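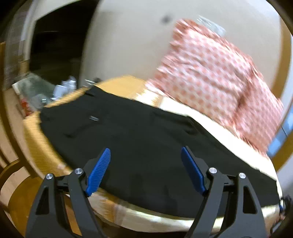
5 Feb 2021 - Curtains, phone calls, a walk

Up at six because the bedroom gets the street light now. I took the old curtains down last month and have been sleeping with a scarf over my eyes ever since. The lining fabric came from Landance yesterday, so that excuse is gone. I paid for black because the cream was out of stock until spring.

Made oatmeal and burned the bottom of it. Soaked the pan.

Called Mondik about the heating bill. They had me down for 235 dollars when the meter reading I sent in should have brought it well under that. I was on hold long enough to fold a basket of laundry and match the socks. The woman who picked up was polite and said the reading had been entered against the wrong month. A corrected bill should come in ten days. I wrote down the reference number on the back of the envelope and put it under the clock.

Worked from nine until one. The Zekdale report is up to 12 pages and needs to be eight. I cut the section on shipping and then put half of it back in. They want it under 1,000 words per chapter, and chapter two is still 700 over. I sent a note asking if the tables count. No answer by the end of the day.

Lunch was soup from the freezer. I didn't label it and had guessed lentil, but it was split pea. Fine either way.

Walked to the reservoir after that. The path on the north side is still iced over where the trees keep the sun off, so I went along the road and came back the same way. Two geese on the water and a lot of wind. My left knee was sore going downhill but not on the flat. I should look for the brace before I go buying another one.

On the way home I stopped for thread and a packet of heavier needles. The store lets in four people at a time, so I stood outside for a while. They had the thread but only in the small spools. Bought three.

The rice cooker is making the clicking sound again. It's an Imai, the one from the old apartment, and it has done this every winter. Supper was rice and eggs with the last of the cabbage.

Started hemming after the dishes. Got one side pinned and the corner folded wrong - took it out, ironed it, pinned it again. Sewing black thread on black cloth under the kitchen light is slow work, so I quit at nine-thirty and moved the desk lamp in for tomorrow.

To do: stamps, return the library books, call about the gutter.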